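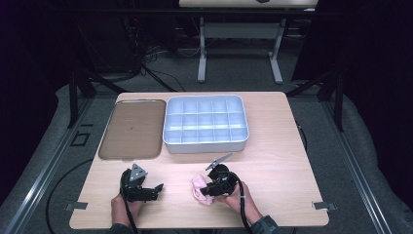
*Pink cloth in the right gripper, left one open. Tray and organiser stay at the back.*

I've been nagging everyone at Trollholm about table rules since July, so I'm putting them up on this page where we can all find them (yes, Marjorie Lockwood, you were right, the wiki was hopeless!).

Our house rules for hand-held gripper work:

- Keep the front of the table clear apart from the thing you're handling.
- Cables go down towards the floor, never across the tabletop.
- Idle jaws stay open.
- Stop after 34 runs and swap with somebody. I mean it!

Rachid Naciri wants a rule about sleeves too, and we're still arguing over that one. If you've got a better way of keeping cables tidy, do tell me – I've tried 3 so far and hated them all.

Last changed 2019-09-08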